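Robot club news: spring term catch-up

It's been a busy few weeks for the Dronham Robot Club, and I've been promising Divya Iyer I'd write something for the newsletter since before the clocks changed, so I'm finally sitting down with a cup of tea and doing it.

For anyone who missed the last issue, this term's big project is our entry for the Stinasby Shield. It's a friendly competition between clubs, and this year's challenge is called Clear the Table. Each team's arm gets five minutes to pick up small household things from a tabletop and put them where they belong. It doesn't sound like much when you say it like that! I read out the rules at our first session of the year and half the group thought we'd be finished by half term. We were not finished by half term.

The arm itself we've named Tatix, after a vote that went on far too long (the runner-up was Kevin, and there are still some hard feelings). We have six members on the team this year, our biggest group yet, and they've split themselves up without much help from me. Two look after the gripper, two do the code, and the other two do what they call "operations", which started out as fetching biscuits and has turned into keeping the logbook, labelling the cables and telling everybody else to slow down. I wouldn't swap them for anything.

Most of our trouble so far has been with round things. Boxes are easy – you come down from above, close the fingers and off you go. Anything that can roll is another matter. If one finger touches a fraction before the other, the object sets off across the table and you spend the rest of your run chasing it. We lost a whole evening to this in February, and I think we all went home a bit fed up.

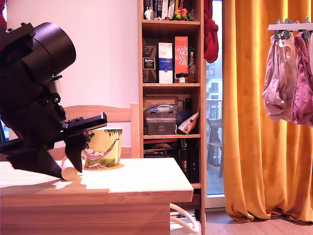 Elango Mudaliar was the one who got us moving again. He suggested we stop trying to fix everything at once and do the approach on its own, over and over: down to the object, stop, look at the fingers, back up, change one thing, go again. It's slow and a bit dull, and by the third session the team had a rhythm going and were calling out angles to each other like a ship's crew. The success rate on rolling objects went from hardly ever to more often than not, and there was a lot of cheering the first time we got a clean run with nothing dropped.

The other thing we've learned is to practise in ordinary places. A bare workbench with one object in the middle is lovely, but the competition tables won't be like that. There'll be mugs and other bits and bobs close by, and you lose points if you knock anything over. So the rule now is that something breakable stays on the table during practice. It has done wonders for everyone's concentration, mine included. Light has been a headache as well. A program that behaves perfectly in the evening can go all to pieces when the sun comes in, and the coding pair have been rewriting the part that decides where an object's edges are. They tried to explain it to me with a diagram. I nodded in what I hope were the right places.

On the money side, a huge thank you to everyone who came to the cake sale. Together with the raffle it brought in nearly £500, and that has paid for our entry fee, a spare motor and a box of rubber pads for the fingers (we get through those at an alarming rate). Thanks as well to Sastry Hardware on the high street, who let us have a bag of bolts for nothing and then put up with us coming back because I'd asked for the wrong size.

What's next, then? The heats are in April, and before that we're holding an open evening so that families can see what their children have been talking about at dinner all this time. Doors open at half past six at the club room and we've got seats for 20, so please let Divya know if you'd like to come. Younger brothers and sisters are very welcome and there'll be a chance to drive Tatix by hand, with one of the team beside you.

We could also do with a few things for the practice box. If you have any small, safe household odds and ends you don't need back – empty tubes, old cotton reels, plastic cups, lids, that sort of thing – drop them in at the start of any session. Odd shapes are best. Please no glass, and nothing you're fond of!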